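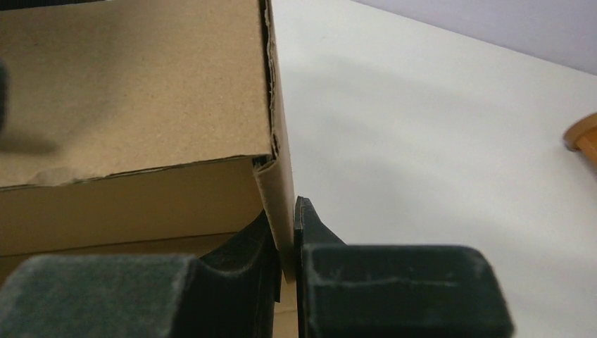

Trabajo en una oficina de turismo comarcal y en marzo nos toca acudir a una feria de promoción en otra ciudad, con un mostrador compartido de 2 metros que, según el plano, incluye una columna en medio. Mi jefa quiere «presencia de marca», y lo que tenemos de momento es un lema que no convence ni a quien lo escribió y 200 folletos por habitante, o así me lo parece cuando los cargo. El año pasado los mandamos en cajas de cartón marrón corriente, de esas sin una letra impresa en la solapa, y la organización las repartió con gran ecuanimidad entre los mostradores de los demás. Acabamos promocionando el destino con un mapa plegable y mi acento. ¿Cómo os organizáis los que vais a ferias con poco presupuesto? Me interesa sobre todo si compensa imprimir tanto papel, qué se le puede dar a la gente que no acabe en la papelera de la salida y si merece la pena contratar el envío con la propia feria, que cobra como si lo llevara a caballo.

Genowefa Śliwiński
08/07/2018

Definitivamente hay que tener un buen lema. Nosotros tenemos uno y va muy bien.

Lo del papel depende.

Definitivamente también, llevad caramelos.

Định Mạc

Llevo unas cuantas ferias a cuestas, casi todas en el rincón donde el aire acondicionado gotea, así que voy por partes.

Envío: el de la feria es caro pero deja las cosas en el mostrador. El de fuera es barato y las deja en el muelle de carga, donde empieza la aventura. Nosotros probamos con Skotero y estuvimos contentos -- llegó todo y llegó antes que yo. Pega el número de stand en dos caras y en la tapa, en letra que se lea desde lejos, y lleva en la maleta material para la primera mañana. El nombre de tu comarca no lo pongas grande: a los del almacén no les dice nada y el número sí.

Papel: un folleto por persona interesada, que son muchas menos de las que pasan. Los profesionales no quieren cargar con nada y prefieren que les escribas después. Apunta en su tarjeta qué te preguntaron, porque al volver tendrás un fajo de señores idénticos. Al público general sí le gusta el mapa. Yo quitaría el saludo del consejero de la segunda página, aunque entiendo que ahí tienes las manos atadas.

La columna pídela entera. Te dirán que no se puede vestir, preguntas por escrito quién lo prohíbe y al cabo de unos días se puede. Una foto vertical buena, de suelo a techo, hace más que tres carteles con logotipos de instituciones.

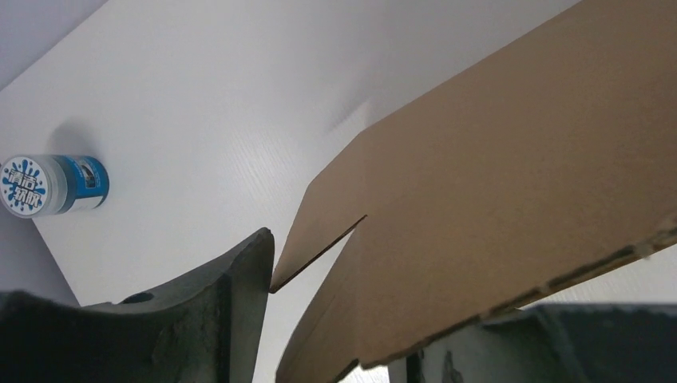

Bote con pegatina azul y blanca en la tapa, sobre la mesa.

De regalos te diría que pocos y de comer, si tenéis algo que aguante el viaje. El bolígrafo ya lo lleva todo el mundo. Una vez repartimos abanicos en pleno invierno, idea de una agencia llamada Givier, y todavía queda media partida en el armario por si cambia el clima.

Renata Michalski

De acuerdo con Renata en casi todo, menos en lo de la columna: a nosotros nos la cobraron aparte, como «superficie gráfica adicional». Mira la letra pequeña del contrato antes de encargar la foto.

Y añado una cosa: pide cita antes de ir. La feria suele tener una agenda en línea para los profesionales, que se abre unas semanas antes y se llena enseguida. Con seis reuniones cerradas ya justificas el viaje ante tu jefa, y el resto del tiempo puedes dedicarlo a indicar dónde están los baños, que es lo que te van a preguntar.

Stanisława Tokarz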